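Monday, January 27, 2025

My daughter came home from school last week with a photocopied story about a miller who shares his last loaf with a beggar. The beggar is a king, as beggars in photocopied stories tend to be, and the miller gets a field, two oxen and the right to call himself Sir. Under the last line, in bold, was the word MORAL, followed by a colon, followed by "Kindness is always rewarded."

She's eight. She read it aloud at the kitchen table, put it down and asked what would've happened if the beggar had been a beggar.

I've been chewing on that ever since. I'd like to make a case against the line at the bottom. I have no quarrel with the story itself, and I'll defend millers and disguised kings as long as anyone will listen. My complaint is with the sentence that shows up afterwards in its good shoes to tell you what you just heard.

I grew up on the version my great-uncle told. Ľubomír Pešek had the miller from his own grandmother, and he set it in Hanilberg, a town I've never found on a map and have stopped looking for. His miller was a grump. He gave away the loaf because it was stale and the beggar was blocking the door. The king, when he took off his hood, was visibly annoyed about the bread. He handed over the field all the same, having made some sort of promise to his wife, and the field turned out to be mostly rocks. Then my great-uncle would light his pipe and go out to look at the tomatoes, and we kids were left on the porch to fight about it.

And we did fight. My cousin held that the miller was a bad man who got lucky. I held that he was an ordinary man who got rocks. My sister wanted to know about the wife. We were at it until supper, and I'd bet money that all three of us could still tell the whole thing, start to finish, with the voices.

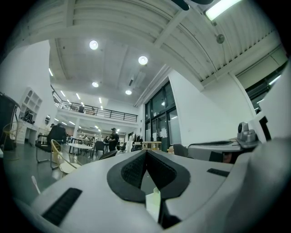
*Pale gripper, black rubber pads, and the back of a grey chair.*

The book most of these school versions come from, at least in our district, is the Procházka reader. It has 18 stories and 18 morals, one apiece, like hats. I borrowed a copy from the Serkdale library and read it straight through in an evening, which I don't recommend, as it leaves you feeling you've been patted on the head by a very large hand. By the end I'd learned that greed is bad (four times), that pride is bad (three times), that one should listen to one's mother, and that contentment is worth 1000 gold coins. That last one puzzled me. If contentment can be priced in gold coins, a sensible person might start asking what they'd get for it used.

What happens to the stories is the sad part. Once you know a sentence is waiting at the bottom, everything above it starts leaning that way. The fox isn't allowed to be funny any more, because he has to be Greedy by page two. The hunter who spends all day in the woods and catches nothing can't just be cold and fed up. He has to be Impatient, or else Patient, depending on which moral drew him. Nobody in the Procházka reader ever scratches himself or forgets what he came in for. They haven't got time. They're due at the lesson.

I know the argument on the other side, because my daughter's teacher made it to me very civilly beside the boot rack. Children need to be shown the point, she said. They're tired, they've just had gym, some of them are learning English as they go, and a clear line at the end is something for everyone to hold on to. She has 26 of them and one of me, and I wasn't at my most charming. I'll grant her the tired ones and the gym. I'll even grant that a good discussion can start from a printed moral, provided somebody is allowed to say it's wrong.

That's the bit that doesn't happen. The worksheet stapled to the miller had two questions on it. The first asked what the miller did that was kind. The second asked how he was rewarded. There was a line for each, and a drawing of a loaf to colour in. No line was offered for the child who wonders whether he'd have been kind if he'd had three loaves, or whether it counts as sharing when you're hoping for oxen.

I should admit that the old tellers weren't innocent. People have been bolting morals onto animals for as long as they've had animals, and plenty of the fables we think of as wild and ancient come down to us with a sermon attached by someone who had a congregation to keep awake. Some of the bolted-on morals are wonderful, mainly when they don't fit.
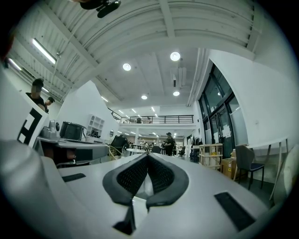
There was one in a battered collection my sister picked up at a church sale, about a goat named Pumo who eats the bride's veil, the groom's hat and most of the cake. Pumo is never caught. He's last seen asleep under the table with icing on his beard. The moral given is "Look before you leap." Nobody leaps in that story. Nobody so much as hops. My sister and I have spent years trying to work out who was supposed to be looking, and at what, and I consider it the best moral I've ever read, as it's no help whatsoever and has kept us on the subject of the goat since we were both in our twenties.

So my suggestion to the school, which I've put in a letter that I'm told is being considered, is a small one. Keep the reader. Cover the bottom of the page with a strip of paper. Read the story, then shut up for 2 minutes and see what they say. If it's dreadful, lift the strip and carry on as before. Nothing's been lost except some paper.

We tried it at home with the one about the crow and the silver spoon. My daughter thought it was about how spoons are hard to carry. My son, who's five, thought the crow should've asked for help from a bigger crow. Then there was a long and fairly heated exchange over whether crows have bosses, and I missed the start of the hockey game.

The strip stayed on. I still haven't looked to see what we were meant to get out of it, and the book's due back on Thursday.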